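Looking after an oiled worktop

Oiled timber worktops fail at the sink, the hob and the end grain, usually in that order. The oil sits in the top fibres only, and wear is local, so the whole surface seldom needs redoing at once. The notes below apply to oak, beech and iroko tops finished with a penetrating oil. They don't apply to lacquered tops, which have to be stripped before any oil will go in.

Testing the finish

Put a teaspoon of cold water on the surface and leave it for ten minutes. If it stays in a bead, leave the top alone. If it spreads and the wood darkens under it, that area is due. Test beside the sink, in front of the hob and in the middle of the longest run. The three results will often differ.

Cleaning before oiling

Wash with warm water and a little washing-up liquid, wrung out hard. Go over it again with clean water. Leave overnight with the window open a crack. Oil laid over damp wood goes cloudy and stays tacky, and the only cure is to scrape it back and start again.

Black marks near the taps are iron stains. Oxalic acid crystals will take them out - wear gloves and eye protection, follow the strength given on the tub and rinse twice. Steel wool should be kept away from oak altogether. The fragments left in the grain make more marks of the same kind.

Sanding

Start at 120 grit for light wear, 80 for burns or deep rings. Finish at 180. Going finer closes the surface and less oil gets in. Sand along the grain and carry on a hand's width past the damage so that the edge of the repair doesn't show. Vacuum, then wipe with a cloth barely dampened with white spirit.

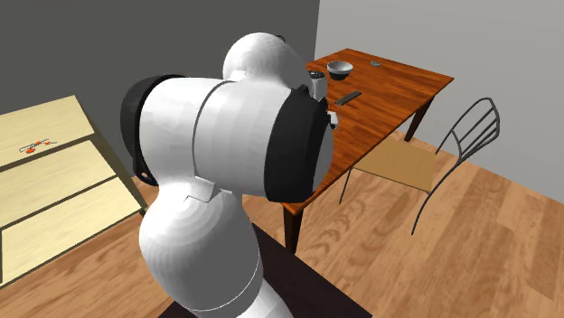 Colour is best judged on an offcut before any oil goes on the top itself. Sand the offcut to the same grit, give it two coats and stand it against the wall in the room where the worktop is. Oil darkens every timber, and the surroundings alter how dark it looks. A dark brown surface in a room with a dark grey wall, much like the base and wall in the picture, reads flatter than the same surface against white, and a tinted oil may take it further than intended. With a wall that deep, try a clear oil first. Look at the offcut by day and again under the kitchen lights.

Applying the oil

I use Kalwood worktop oil, the clear one, and Mellholm for end grain, as it is a little thicker and stays put on a vertical edge. Any oil sold as food-safe once cured will do. Stir the tin, don't shake it.

Pour a small pool and spread it with a lint-free cloth. Work in strips across the full depth of the top. Leave for 15 minutes, then wipe off everything that hasn't soaked in. The surface should look damp and feel almost dry. Most sticky worktops come from skipping the wipe.

Second coat after eight hours, third the next day. Bare wood wants four. For a top 3000 mm long and of ordinary depth, allow up to 300 ml for the first coat and less for each one after. Keep water off for two days and leave the kettle and bread bin elsewhere for a week. Full cure takes 21 days, and until then wipe spills at once.

Underside and cut-outs

The underside gets one coat at fitting and is then forgotten. Above a dishwasher this matters, as steam gets to the raw wood and the board cups. Fit a foil vapour barrier there. Sink cut-outs need three coats on the cut edge before the sealant goes in. Oil won't stick to silicone residue, so clean old sealant off fully first.

Rags

Rags wet with oil heat up as they dry and can catch fire without a flame near them. Lay them flat outdoors, one layer thick, until they are stiff, or soak them in water in a lidded metal tin. Never leave them screwed up in a bin.

How often

New top: once a month for the first three months. After that go by the water test. Around the sink expect two or three times a year, elsewhere once.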